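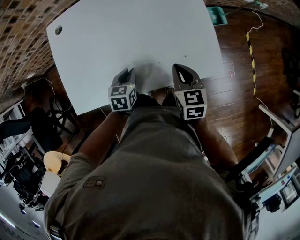
09/04/2024 — Wheat paste for the Pamstead ledgers, second try. The first batch from the new bag of Pillov starch had grit in it even after sieving, and it showed up as little bumps under the tissue once the mends had dried. Cooked again this morning with a longer soak. I want the mending done on the white table from now on, the one with the small round hole near the corner. The top already has a few faint specks on it, and a tiny dark one toward the middle, and if those can be seen on it then so can grit before it gets under a repair. Keep small offcuts away from the hole.

Recipe as cooked: 30 g starch, soaked in cold deionized water until it settled, stirred again, then onto the low plate. Went translucent later than I expected. Kept stirring for 17 minutes after it turned, took it off, lid on, left to cool in the pan. Skin on top was thin and I threw it out. Pushed it through the horsehair sieve twice, then thinned half of it to something like light cream for the tissue and left the other half stiff for the spine linings.

Grit: none felt between finger and thumb in the thinned half. A couple of soft lumps in the stiff half, which went away on the third pass. I think the first batch was under-soaked and the starch is fine, but I'm not sure enough to write to Pillov and take back what I said about the bag. Will cook one more from the bottom of it first.

Tissue: used Karum light on the test leaves and Karum medium on two corners of the damaged index. The light one is nearly invisible over iron gall ink, but it stretches when it's wet and I had one strip go on crooked. Lay it down dry and paste through it for anything longer than a finger. The medium sits better on the corners, though it is a shade too warm against this paper. Toned a piece with weak tea and hated the result. Someone with a better eye for color should do the toning, acrylic wash only please.

Pressing: blotter, polyester web, mend, web, blotter, glass, small weight. Changed blotters after ten minutes, again after half an hour, then left them. First leaf out was flat. The second had a cockle running in from the gutter, and when I looked at my notes I had skipped the first blotter change on that one. Re-humidified it in the tray and put it back under.

The room is too dry. The Pant gauge by the window and the one over the sink disagree, and I trust the sink one more as it was checked against salt in the spring. Whichever is right, the paste was skinning over in the dish while I tore the next strip. Damp cloth over the dish fixed that. Please wring it out properly — the first one dripped.

Ledgers still to do: volume 2 has the worst of it, with the bottom edge gone soft from mold on most of the front section. Those leaves should be sized before anyone mends them. The rest is mainly torn fore-edges and a few old repairs in pressure tape. The tape carrier lifts with a warm spatula but the adhesive has gone into the paper and I'd leave the staining alone. The estimate said 1,000 leaves in the whole set, counting blanks, and the blanks are in good shape apart from the foxing.

Brushes: the wide one is shedding. I pulled hairs out of three mends. Moved it to the glue shelf and marked the handle.

Paste is in the fridge, thinned in the short jar, stiff in the tall one, both labeled. Throw it out if it smells sour or goes watery at the edges. No thymol in it.

To do:
Cook from the bottom of the bag and sieve onto dark paper.
Check the cockled leaf.
Order Karum medium in the cooler shade, if they still make it.
Salt test on both gauges before the end of September.
New wide brush.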